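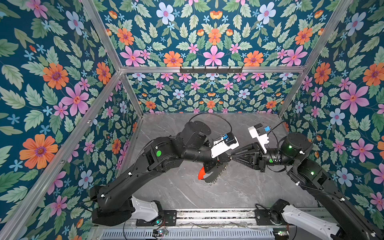

Floral wallpaper and a gray marble-patterned work surface, the pairing Drermont is selling as its Plumetti look.

Drermont wants people in Pelletier to paper the walls around their workbenches with flowers, and it says they will do better work for it. The decorating supplier launched its Plumetti package on Friday, March 10, 2023, at its Pelletier showroom, with a price of $600 and a leaflet full of promises that the company had trouble backing up when asked.

The package consists of floral wallpaper for the walls closest to the work surface and a marble-patterned top in gray. Lighting, storage and seating are left to the buyer, as is any work needed on the walls beforehand. According to the leaflet, the combination "settles the eye" and "brings the calm of the garden to the tasks of the day." It also says that customers who tried the look in February felt more focused at the bench.

There were six of those customers. Murray Chan, the manager who put the package together, confirmed the number on Friday and said all of them had received the materials free. They were sent a short form afterward with space for comments. Chan would not share the forms but described the response as "very warm."

"We never said this was a laboratory," he said. "We asked people who use the space every day, and they told us they like being in it."

Liking a room is a fair reason to buy wallpaper. It's a long way from the claim on the second page of the leaflet, which says patterned surroundings "reduce small errors." Asked where that came from, Chan said it was "generally accepted in the trade" and that he would look for a source. None had arrived by the time this item was posted.

Thérèse Cormier, who has hung wallpaper in Pelletier homes and shops for most of her working life, looked through the sample book at the launch and had no complaint about the paper itself. Her doubts were about where Drermont wants it to go.

"It's pretty. I'd put it in a bedroom tomorrow," she said. "Around a bench, I'd want to know what happens at the seams when somebody wipes it down every night, and the leaflet doesn't have a word on that."

It does have one line on cleaning, near the bottom, which recommends a soft cloth. There is no mention of grease, glue, or paint, and no guidance on how far the paper should be kept from the edge of the work surface. The guarantee covers printing faults only. Scuffs and lifting are treated as ordinary wear, and Chan said a longer guarantee was "under discussion."

The marble pattern drew more questions than the flowers. Zodwa Kruger repairs small household goods and came to the showroom looking for a new top for her own workroom. She said a busy surface is hard on anyone who deals in little parts.

"I drop a gray screw on a gray marble pattern, and then I spend my morning looking for it," Kruger said. "Anything with a red or orange handle, fine, I can find that. My screws don't come with handles."

She left without ordering. Chan said a plain top can be substituted at no extra cost, although the option appears nowhere in the leaflet or on the order form.

Some visitors were happier. Po-yen Tai, who binds notebooks at home, put down a deposit and said he didn't need to be told it would improve his concentration.

"My walls are beige and I'm tired of them," Tai said. "If my stitching gets better, great, but I'm paying for the flowers."

That may be the best case for Plumetti, and Drermont would be on firmer ground if it stuck to it. The price is harder to judge. The company sells the wallpaper and the top separately as well, but separate prices weren't posted on Friday and staff said they were still being worked out. Until they are, shoppers have no way of telling whether the package saves them anything – the word "savings" is printed on the front of the leaflet all the same.

Installation is not included. Customers can book a fitter through Zodetby, the firm Drermont uses for its kitchen jobs, or hang the paper themselves. Ghislain Caron, who takes bookings for Zodetby in Pelletier, said the wait is currently three weeks and that the fee depends on the condition of the walls. He didn't want to give a typical figure.

"Old plaster is one job, bare board is another," Caron said. "I'd rather see the room first."

Samples can be borrowed from the showroom for two days with a refundable deposit. Anyone considering the gray top might want to take one home and scatter a few screws on it.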